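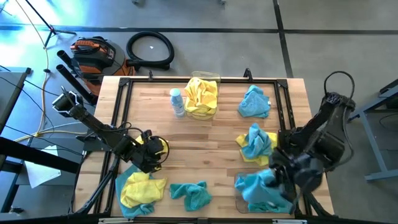 Chapter 6
Textile Fibers and Their Care

Key terms: staple fiber, filament, absorbency, pilling, shrinkage, colorfastness

Most households own far more cloth than they think. Sheets, towels, dishcloths, curtains, shirts and socks all wear out at different rates, and the main cause of the difference is the fiber each one is made from. A cotton dish towel can be boiled. A wool sweater treated the same way will come out stiff and several sizes smaller.

Chapter 5 dealt with how yarn is spun and how fabric is woven or knitted. In this chapter we go back a step and look at the fibers themselves, then forward to washing, drying, ironing and storage.

Fibers are sorted first by where they come from. Cotton, linen and hemp are plant fibers, made mostly of cellulose. Wool and silk are animal fibers, made of protein. Polyester, nylon and acrylic are manufactured from chemicals that come mainly from petroleum. Rayon falls between the groups: it starts as wood pulp and is dissolved and formed again as a thread.

The second way to sort fibers is by length. Short fibers are called staple fibers and must be twisted together to make a yarn. Long, continuous ones are called filaments. Silk is the only natural filament in common use. Fabrics made from short staple fibers tend to feel softer and fuzzier, and they pill sooner, as loose ends work their way to the surface and tangle.

A case from the laundry room

Zamfira Sima managed the linen service at a small hotel in Trutton. One December she replaced the cotton bath towels with a blend of cotton and polyester. The new towels dried faster and the dryer cycle was shortened, but guests complained that the towels did not soak up water well. After 17 complaints she moved the blend to the pool area and went back to cotton in the rooms. Keep this case in mind when you reach Section 6.2, where absorbency is measured.

Before you read on, collect five pieces of cloth at home and copy down the fiber content from each label. You will need the list for the burn test table in Section 6.3 and for the shrinkage activity at the end of the chapter.

6.1 Plant Fibers

Cotton grows as a fluffy mass around the seeds of the cotton plant. Each fiber is a single cell.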